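4. Sharing food at the table: what the diaries tell us

4.1 How the diaries were kept

Before we come to what people wrote, we would like to say a little more about how the writing was done, as several readers of an early draft asked about it and their questions were good ones. The 40 households who took part in the Tomia study were each given a plain ruled notebook and a pencil on a string. We asked them to keep the notebook wherever food was most often put down and picked up again. For most families this was the kitchen table, though one household hung it from the refrigerator door and another kept it in the basket where the bread lived. Whoever had something to eat outside of a regular meal was asked to write down what it was, who else was in the room, and whether any of it was passed along to another person.

We had expected the notebooks to come back half empty. Instead they came back full, and often rather battered, with grocery lists in the margins and small drawings by children. By the end of April we had 1,440 entries that could be read and coded. A further handful had been lost to spilled tea. Consolacion Dagdag read every entry twice, once quickly for the general sense and a second time slowly with the coding sheet beside her, and Trinidad Abella went over one notebook from each district independently. Where the two of them disagreed they sat down together and talked it through, and we kept notes on those talks as well. Some of our better ideas came out of them.

The coding sheet itself is the one developed in the Braltutport pilot, with two changes. We dropped the column for the time of day, which people had filled in with such cheerful vagueness ("after the rain," "before Grandpa") that we could do very little with it. And we added a column for what we came to call the offer, meaning the moment at which food is made available to another person, whether by words, by a gesture, or simply by where it is put.

4.2 The three kinds of offer

The spoken offer is the one most people think of first. Somebody opens a packet and asks whether anyone would like some. The diaries are full of these, and they make lovely reading. They are also surprisingly formal. Adults who share a home and a bathroom and a set of car keys still wrote that they had "asked" before tipping nuts into a brother's hand, and "thanked" him when the favor came back around the next evening.

The handed offer goes without words. A piece of fruit is cut and half of it is held out. A cookie is broken over a child's plate. These entries tended to be short, and we suspect a good many were never written down at all, as the people involved hardly noticed them happening. One grandmother in the Boateng district wrote on her last page that she had only begun to see how often she did it once she had to keep walking back to the pencil.

The third kind, the laid offer, is the one we want to dwell on. Here food is put down in a place that belongs to everybody, and no one in particular is invited. A bowl of candy in the middle of a table is a laid offer, and so is an opened bag left on the arm of a couch — provided that the household understands the arm of the couch to be shared ground. In 19 of the households this was the usual way that snacks changed hands, and in several of them there was hardly any spoken offering whatsoever. Families who described themselves as talkative were just as likely to use it as families who did not.

4.3 Small packets and the shared surface

When we began, we had assumed that the laid offer would go along with large containers: the big bowl, the family-size bag, the cake under its cover. Small, individually wrapped snacks seemed to us to point the other way. A packet meant for one mouth ought, we thought, to stay with one person. An older line of work on packaging makes much the same assumption, and we repeated it in our own proposal without giving it a great deal of thought.

The diaries did not bear this out. Small packets turned up in laid offers again and again, and they were treated with a good deal of freedom. A mixed lot would be spread over the table, and people would come by and choose. The wrapper seems to help matters along, if anything. A person can take one without touching the rest, and can put it back if a better one comes to light. One teenager in Drallero wrote, with real feeling, that loose chips had to be eaten "in front of everyone," but that a packet could be carried off to her room.

There was a good deal of sorting, too. Several notebooks mention the same flavor being left until last, day after day, with everyone politely choosing around it. Parents would sometimes eat these orphans themselves, and wrote about doing so with a kind of tired good humor. In one home the unloved packets were moved to a tin, and the tin was brought out for visitors, who (we are glad to report) appear to have been quite happy with them.

The surface itself matters more than we had guessed. Fourteen of the households used a particular cloth or tray when snacks were put out, and nearly all of these cloths were bright, printed, and easy to wipe. The plain or embroidered ones were kept for meals. Children in these homes had learned what the cheerful cloth meant. When it was down, they could help themselves, and when it was folded away they had to ask. Figure 4 gives an idea of a table dressed in this fashion, with wrapped snacks laid out over a pastel cartoon print. 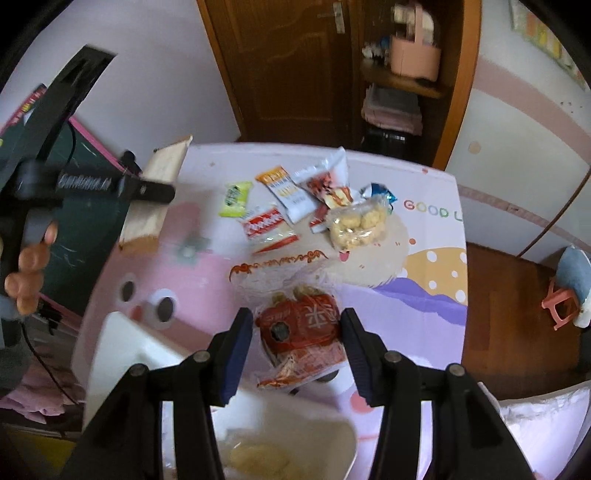

Figure 4. Snack packets on a printed tablecloth, among them one in a red-and-white wrapper bearing a large Chinese character.

4.4 When the offer goes wrong

No account of sharing would be complete without a word on the quarrels, and the diaries were refreshingly frank about them. Most were small. The commonest complaint by far was that somebody had taken the last one without saying so. It may seem odd that this should cause bad feeling where no one had been required to say anything about the ones before it, but our families were quite firm on the point. The final packet, it appears, is no longer covered by the laid offer. It has to be spoken for, or split, or left sitting there until it goes stale.

A second source of trouble was the boundary of the shared ground. Food put down at the edge of a table, near somebody's elbow or beside their glasses, was often read as belonging to that person, even when they had meant it for everyone. One father wrote that he had waited most of an evening for his daughters to help themselves, and found out later that they had been waiting for him to push the bag toward the middle. We have since taken to calling this the elbow problem, and we return to it in Section 5 when we look at how guests manage in a house whose habits they do not know.

Visitors brought their own difficulties. A guest who comes from a home of spoken offers may sit beside a heaped table and go hungry, too polite to reach. A guest used to laid offers may reach too soon. The notebooks record both, and they also record the gentle ways in which hosts put things right — by eating first, by sliding a packet over, or by complaining loudly to the room that all of this would go to waste. We coded the last of these as spoken offers after a long discussion, which is summarized in the appendix alongside the full coding sheet.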